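Stories > Makers > Interviews

Thirty years of mending in Kurport

The woman behind Munro, the mending shop by the Kurport ferry, has fixed 2,215 garments since she began keeping a ledger, and she still lights up over a good darn. "Give me a blown elbow and a cup of tea - I'm happy all day!"

She learned from an aunt in Kavcombe, on wool socks mostly, and moved on to knits once customers kept asking.

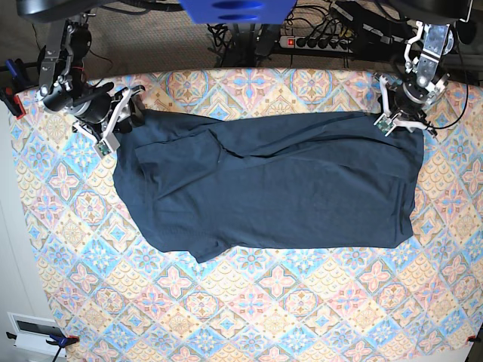 What thread does she reach for first? Plain cotton, one shade darker than the cloth.

"Lighter thread shouts," she says, laughing. Her September class filled up in 7 days, and she's already planning another, this time on collars and cuffs (her favorites, and it shows). I went home and dug out my needles.

Contact Munro | © 2019 Clido | Back to top

Recent:
Buttons worth saving
A dye garden in Kavcombe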